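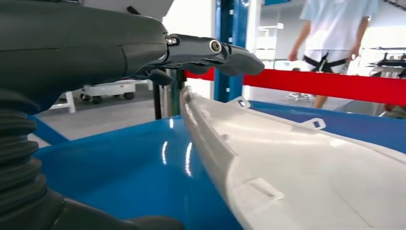 Figure 4. A long moulded part in white plastic.

3.2 Storage conditions and change of length

Long moulded parts were supplied by two firms, Bakker and Fenier, and held at the Trinden store until measurement. Both firms worked to the same drawing. The grade of plastic was the same throughout, but the parts from Fenier were left in the mould for a shorter time, and this difference was kept in the analysis as a separate term.

Each batch was split at random between two rooms. The first was held at 20 °C and the second followed the outdoor temperature at Drustcombe, where the store has no heating. Parts lay flat on open racks with the longer side down. Stacking was avoided in both rooms, as earlier work on shelf edging had shown that the lower parts in a stack take on a bend under load (see Section 2.4). Relative humidity was logged but not controlled.

Length was taken between the two end faces with the part resting on a granite table. Readings were repeated after the part had been turned end for end, and the mean of the two was used. Parts from the unheated room were brought indoors the evening before measurement, so that all readings refer to the same temperature. The first full set was completed in August and the last on January 23, 2018.

Shrinkage was greatest in the early weeks. Almost 70 per cent of the total change had taken place by the second set of readings, and the curves for the two rooms did not differ clearly after that point. The parts from Fenier shrank more than those from Bakker in both rooms. The gap is in line with the shorter time in the mould, although the present data cannot separate this from differences in the tool itself.

Bow along the length was harder to assess. Values were small compared with the spread between repeat readings, and four parts were left out because the end faces carried flash that prevented them from sitting squarely against the stop. Leaving them in changes the mean bow only slightly and does not alter the order of the two firms. The effect of bow on fit is taken up in Section 3.3, where the same parts are clipped to a straight rail and the gap is measured at mid-length.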